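Notes for the talk on small ballet companies and live music
Parkcombe Arts Evening, 13th June

Slide 1. Hello and thank you

Say thank you for coming, and thank the folks at the door. Mention that I'm going to wander a bit and that they should feel free to put a hand up whenever they like.

Start with the Shabalala Dance Theatre and the first night I ever saw them, in a hall that seats 300 people, with a pianist squeezed in so close to the front row that a lady in a green coat offered to turn his pages (and did, for the whole second half!). I'd been going to ballet for years by then, mostly in big houses, and I had never once heard a dancer breathe. That night I heard every landing and every breath, and I went home on the bus feeling as if I'd been let in on something.
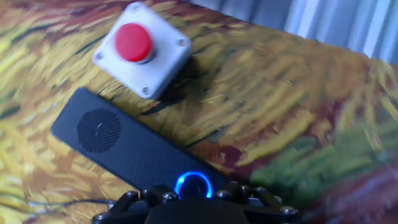 Red push button on a patterned cloth.

Slide 2. What a live player changes

Explain tempo, and go slowly here as not everyone will have danced. With a recording, the dancer has to arrive when the music arrives. With a pianist, the two of them can lean on each other a little. If she wants to hang in a balance for one more heartbeat, he can hold the chord for her, and you feel the whole room hold on too.

Tell the story of the October performance at Vimbridge, the short ballet called Lendent, where the cellist broke a string in the slow duet and kept going on the other three. The couple on stage slowed right down with him. I've seen Lendent 9 times now (change this to "nine" if I put it on the handout) and that is still the one I think about when I'm doing the dishes.

PLAY the clip here. Wait for the applause at the end of it, please don't talk over it like last time. 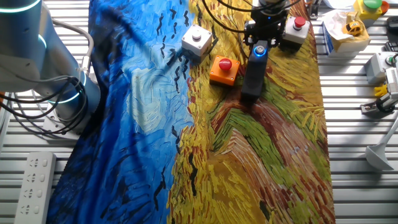 Printed cloth with crows and a wheat field.

Slide 3. The big house and the small hall

Be fair to the big houses! I love them. A theater with 900 seats and a full pit gives you a kind of sound that no trio ever will, and there are ballets that need it. The last act of Swan Lake on an upright piano is a brave thing, but it's a long evening.

What I want people to notice is how the choreography itself changes. In the small hall the steps get closer to the floor, the hands matter more, and a turn of the head can carry a whole phrase.

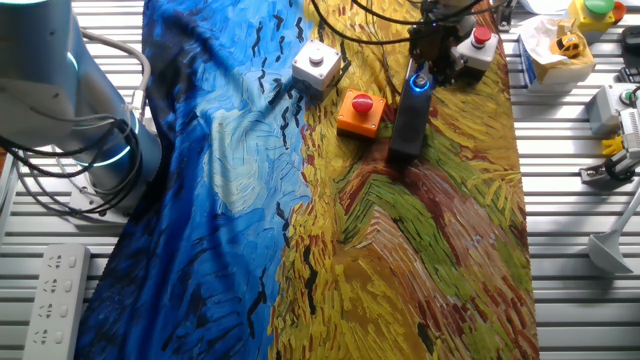 I always come back to the hands, I'm afraid. In the second scene of Lendent the older woman does almost nothing with her feet for what must be a full page of music. She smooths an apron, she folds it, she smooths it again, and the viola follows her. Ask the room if anyone has a relative who folds things like that. Somebody always does.

Slide 4. Keeping it going

Money, briefly. A live trio adds 140 dollars a night to what Shabalala pays for the hall, and the players are worth far more than that. Mention the jar by the tea table, and then move along, as I get embarrassed.

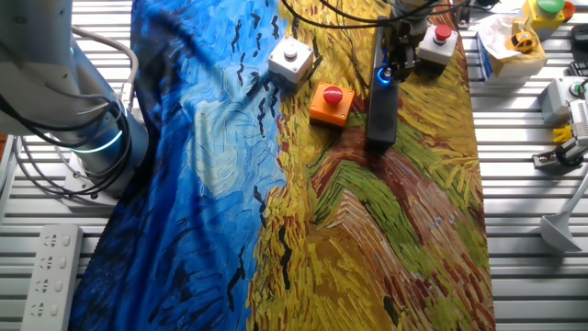 The long printed cloth on the metal table.

Slide 5. Where to go next

Parkcombe has two more evenings of dance this season, and the second one has the same trio. Suggest sitting on the left side, where you can watch the pianist watching the dancers. Bring a cushion, the chairs haven't gotten any softer.

Questions. If they're shy, ask who has seen a ballet with no music at all, and tell them about the one with the rain on the roof. Lights back up, then tea.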